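Viorica Ionescu had already put the kettle on when I got to Ditby, and had already apologised twice for the state of the stairs. I liked her straight away! I'd come to talk about long hair - growing it, keeping it, selling it - and she has been buying and sorting the stuff for wigs since before I could plait my own.

She works out of two rooms over what used to be a shoe shop. You go in past a wall of shallow drawers, each with a paper label in her handwriting (I could read perhaps half of them), and then there's a long bench under the window where the light comes from the north. She won't judge a colour anywhere else. "Under a bulb everything's brown," she said. "I once matched a whole fringe in the evening and in the morning it was practically orange. The lady was very nice about it. I wasn't."

I asked how she'd got into it and she laughed and said by accident, through her aunt, who did theatre wigs and needed someone with small fingers. Knotting came first. A full wig goes in a strand or two at a time with a little hook, and she remembers her first one taking the best part of a winter. "You get a neck like a tortoise. And then somebody goes on stage and puts a hat on it."

Our tea went cold while she told me about the hat.

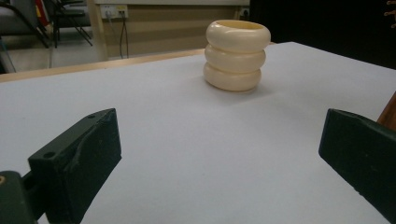 ## What she looks for

Most people who ring her think length is everything. She does care about length, but the first thing she does is run a ponytail through her fingers from the wrong end, tip to root, and feel how it catches. Hair that has been bleached drags. Hair that's been left alone and brushed gently slides, and then it suddenly doesn't, and that's where she cuts.

"I can tell you who ties it wet," she said, looking at mine. I do tie it wet. There was a bit of a silence.

She pays by weight and by colour, and wouldn't let me print the prices ("they'll all ring up and argue"), but she did tell me she had 690 ponytails through the door last year, and that grey is what she's always short of. Proper grey, grown out, no dye. Women who've finally stopped colouring don't want to cut it off again, and she doesn't blame them. The longest wait she's had on her books for a grey match is 13 months. The customer was from Nisdale and rang every few weeks to chat, and by the end they hardly mentioned the wig.

Spring had been strange, as you'd imagine. Nothing came in for weeks, and then in June the parcels started turning up, most of them from people who'd cut their own hair in the bathroom. "Some of it was in carrier bags. No elastic, all ends every which way. You can't use that, the roots have to lie together, the same way it grew. I wrote back to every one of them, though."

I wanted to know what she'd tell someone who's growing theirs now, whether to sell or just to have. She was a bit reluctant, I think because she's been asked so often, but then she got going and I couldn't write fast enough.

Start at the bottom, she says. Hold the hair above the knot so it isn't pulling on your scalp, work out the last few inches, then move up a hand's width and do it again. Never when it's soaking. Sleep with it in one loose plait.

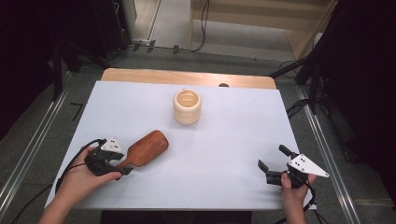
She's less bothered about oils than I expected, and has no patience at all with the idea of a hundred strokes a night. Her aunt did it and had, in Viorica's words, "a lovely shine and no ends". Twice a day is plenty. And wash the brush! She made me promise that one: comb the fluff out, a bowl of warm water with a drop of shampoo, a quick swish, and leave it bristles down on a towel overnight so the water doesn't sit in the base.

Trims she's in favour of, small ones, though she does know people hate hearing it. "They come to me with four years' growing and the last third is like straw. I have to say it to their face. I'd sooner they'd lost a centimetre now and then."

Before I left she pulled open one of the low drawers and showed me a plait tied with green ribbon, a dark red, very heavy. It was her mother's. It isn't for sale and it isn't in the ledger. She let me hold it for a minute, then wrapped it back up in its tissue and asked if I'd be wanting the bus, as there was one at ten past.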